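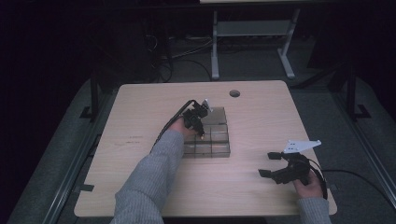
Figure 3. Sorting station during a hand-held demonstration, seen from the operator's head camera. Left gripper over the organizer, right gripper open.

6 min read

4.2 Where the demonstrations go wrong

We collected 462 demonstrations at the Groltow site and threw out 40. We had expected dropped parts to be the main culprit. They accounted for 17 of the rejects. Most of the rest were lost to hesitation: the operator hovers over the organizer, picks a cell, reconsiders, and picks another. A policy trained on these episodes learns to hover beautifully.

Clear dividers do not help. The Lutell depth filter treats the walls as a rumor, and cell edges had to be recovered from the color image alone. Trimming pauses longer than 3 seconds removed most of the dithering. It also removed several careful placements, which we put back by hand over one long Monday.

Contact: Kallio Manipulation Group, Nikville | Back to top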